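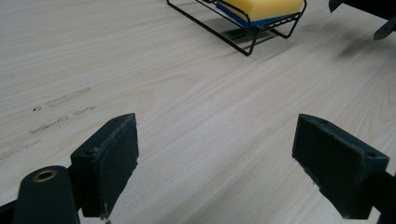
The open fingers of a hand-held gripper at the Grurkton bench, with the sponge rack beyond. Light wear shows on the finger edges.

Grurkton has put its hand-held grippers on a fixed service schedule, 26 Apr 2024, after a January review found that worn fingers were being replaced at no set interval. The schedule covers the finger blocks, the screws that hold them and the threaded inserts in the mounts.

Under the new rules, each gripper comes off the bench after 500 grasp cycles for a check that takes 19 minutes. The fingers are replaced at 700 cycles whatever their condition. Until this spring, operators changed a finger when they judged that it had started to slip.

"Two people would look at the same pad and disagree," said Xiaoyan Han, who maintains the bench hardware. "A number settles it. We lose a little life on some of the fingers and we accept that."

The check starts with the tool unloaded and the fingers fully open. The technician wipes both inner faces with a dry lint-free cloth, then goes over them with a soft brush. Solvent is not used on the faces. Chips along the outer edges are logged but do not fail a finger. A chip that reaches the gripping face does.

Next come the screws. Each one is backed out a quarter turn and brought up again with a preset driver. Han's instructions call for the left finger first, then the right, then the left again, as tightening one side can shift the closing point slightly. If the faces no longer meet evenly on a strip of paper, the finger is removed and reseated.

Threaded inserts get a separate line on the sheet. An insert that turns with its screw is marked, and the whole mount goes back to Trilel, which molds the parts for Grurkton. Vija Vaher of Trilel said the company sees two kinds of return: inserts pressed in at a slight angle, and inserts loosened by repeated finger changes. She expects the second kind to increase under the new schedule -- each swap is one more load on the thread -- and has asked for the number of finger changes to be written on every returned part.

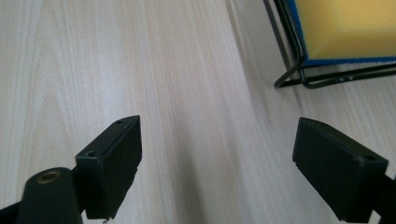

Gripper open over the tabletop, with the brass-colored ring visible in the cylinder beside the left finger. The rack holds a yellow and blue sponge.

The last step is a functional test on a sponge held in a wire rack. The operator approaches from the front, closes on the sponge, lifts it clear of the wires and sets it back. The full test is 50 lifts. One drop is allowed. A second drop sends the tool back to the start of the check.

Dace Mägi, who wrote the test procedure, said the sponge was chosen over a rigid block after a trial of both. A rigid block could still be picked up with one finger out of line. The sponge tended to rotate in the grip when the faces were not parallel, and the fault could be seen on the first few lifts.

The table is wiped before each test and the position of the rack is checked against the setup sheet. Scuff marks on the wood are left alone unless they can be felt with a fingertip, in which case the surface is cleaned again.

Service records are kept in Mockus, the site's maintenance log, under the serial number of the tool. Fingers are logged as pairs and may not be mixed between tools. Phong Bạch, who manages the log, said older entries will stay in their original format, with the cycle field left blank where no count was taken.

Grurkton's second site, Tredine, will keep its current practice until its stock of older fingers is used up. Those parts use a different screw length, and Han has asked that the two sets of screws be stored in separate bins.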